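## 3. Materials and Methods

### 3.1 Substrate and base coat

Panels were cut from standard paper-faced gypsum board and conditioned indoors for 2 weeks before coating. Each panel received one coat of Stenix interior primer and two coats of Abernathy eggshell in a mid-tone beige, applied by roller. The same batch of eggshell was used for every panel and kept back for the repairs, so that any difference in color between the repair and its surroundings would come from application or aging, with no contribution from tinting. The reserved paint was stored in sealed containers with as little headspace as the container allowed.

After coating, the panels were hung vertically in a room with north-facing windows. Half were repaired after a short interval and half after a long one. The long-interval group is the more relevant to household practice, where touch-ups are usually made well after the original job and the wall film has had time to lose gloss.

### 3.2 Damage

Three kinds of damage were produced: scuffs, shallow scratches, and greasy handprints. Scuffs were made with a rubber heel block drawn once across the surface under a fixed load. Scratches were made with a blunt stylus that broke the top coat but left the primer intact. Handprints were made with a silicone pad dipped in a mixture of vegetable oil and fine soil, then left overnight. Handprints were washed with dilute detergent before repair, and the panels were allowed to dry fully. Preliminary work showed that paint applied over unwashed oil separated at the edges, and that condition was not carried forward.

### 3.3 Repair methods

Four applicators were compared: a small flat brush, a 4-inch foam roller, a flocked edge pad, and a Prondulent refillable pen with a felt tip. Paint was used either as supplied or thinned with water. All repairs were made by the second author, Yutong Fan, who practiced with each applicator on scrap board beforehand. The repaired area was kept as small as the damage allowed. Feathering — dragging the nearly empty applicator outward past the wet edge — was used with the brush and the roller only, as the pad and the pen do not lend themselves to it.

### 3.4 Gloss and color

Gloss was measured at 60° and 85° with a handheld meter. The low-angle reading was retained because touch-ups that look acceptable from straight ahead are often plain to see along the wall. Color was recorded as the difference between the center of the repair and undamaged film on the same panel. Texture was not measured directly. Roller stipple was scored by comparison with a set of reference boards prepared by Emese Pintér, who took no part in the repairs and did not know which applicator had been used.

### 3.5 Visual assessment

Observers viewed each panel from a distance of 200 cm under diffuse light, then again under a lamp placed at 80° from the surface normal. They were asked to mark the position of any repair they could find. A panel on which the repair was not marked was scored as concealed. Observers were not told how many repairs to expect, and undamaged control panels were mixed in at random.
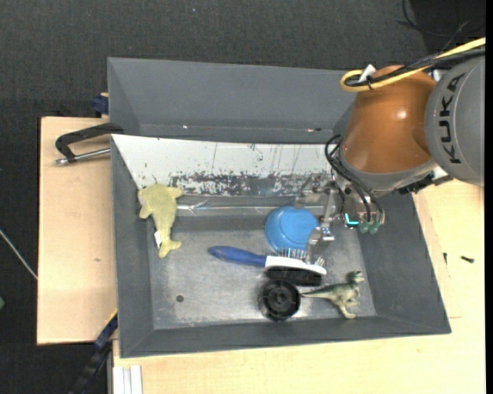 *Figure 2. KUKA arm with its gripper lowered into a gray bin of loose objects, including a blue-handled brush and a blue bowl.*

## 4. Results

### 4.1 Effect of applicator

The foam roller gave the best concealment on scuffs in both age groups. Its stipple was close to that of the surrounding film, and the low-angle gloss difference was small. The flat brush performed well on scratches when the paint was thinned, but left visible ridges when it was used as supplied. The edge pad deposited an even film with too little texture, and observers tended to find those repairs under the lamp and miss them under diffuse light. Pen repairs were concealed only on the narrowest scratches.

### 4.2 Effect of film age

Repairs on the older panels were found more often, whichever applicator was used. The color difference was slight and would not by itself explain the result. Most of the change was in gloss, with the fresh paint reading higher than the wall around it. Thinning reduced this difference on brushed repairs and had little effect on rolled ones. On washed handprints the gloss of the surrounding film had also shifted, probably from rubbing during cleaning, and the two effects could not be separated with the present data.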